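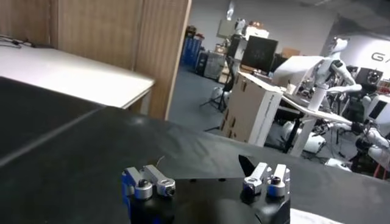
Aníbal Apaza
2019-05-21

Tuesday is my laundry day, so I will write a small thread about folding T-shirts. My English is still learning, please be patient with the long sentences.

1/ I folded T-shirts in the wrong way for many years. I made each one in half, then in half again, and I put them in a pile. The pile always fell to the left side of the drawer. I believed the drawer was guilty.

2/ Then I worked two winters in the shop of a hotel in Ernside, where we sold shirts to the guests. My boss there looked at my first pile and she took it all apart without saying a word. After this I learned.

3/ The first thing is the surface. A bed is too soft. The shirt sinks and you push the wrinkles from one place to another place. I use a table, always a table, with nothing else on the part where I work.

4/ A dark surface is good for light colors, because you see the edge of the shirt very well. For my black shirts I put an old white sheet under. My sister says this is too much. She irons her socks, so I don't discuss it with her.

5/ Lay the shirt flat with the front side down. Pull softly at the shoulders first, then at the bottom corners. Many people begin to fold before the corners are in their place, and then they correct, and correct again, and the shirt is worse than before.

6/ Both bottom corners at the same time! This was the correction I heard most often in the shop. If you take only one corner, the hem goes diagonal and the other side makes a small wave.

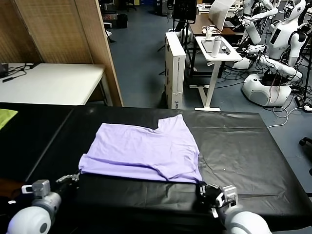 Folding

7/ A lavender shirt like this one shows every line, so it is good for practice. Look at the neckline and the lower edge. These are the two places I check, and I don't look so much at the middle.

8/ Now the sides. Fold one side to the center, with the sleeve, and then turn the sleeve back so it lies straight along the fold. The same with the other side. You should have a long rectangle. If one end is wider than the other, open that side and do it again, it takes five seconds.

9/ From the bottom, bring the hem up until a little below the neck. Leave a space of two fingers. If the hem covers the neck you will have a thick lump there and the shirt will not stand.

10/ Then in thirds, and it should stand alone on the table. Mine stand for the cotton ones. The sport shirts from Serra never stand, the cloth is too slippery. I roll them and I am at peace with this.

11/ Somebody asked me last time about the plastic folding board. I had one, the Prulix. It makes very equal shirts, but it is made for one size and my shirts are large, so the sleeves came out at the sides like ears. I gave it to my nephew.

12/ About plastic on the table: a plastic cover is easy to clean, but it can move together with the shirt when you pull. I fix mine with tape under the table. If it has creases, smooth them before, or you will feel them through thin cotton.

13/ In November I counted all my T-shirts when I moved apartment. I don't want to write the number here. I gave away one full bag and the drawer closes now.

14/ Next week I try the fitted sheet, the one with elastic. I have watched three videos and I still finish with a ball. If you have a method that works for one person with short arms, please write to me.

15/ Edit for number 9: two fingers of an adult. My daughter did it with her fingers and she asked me to correct the instructions.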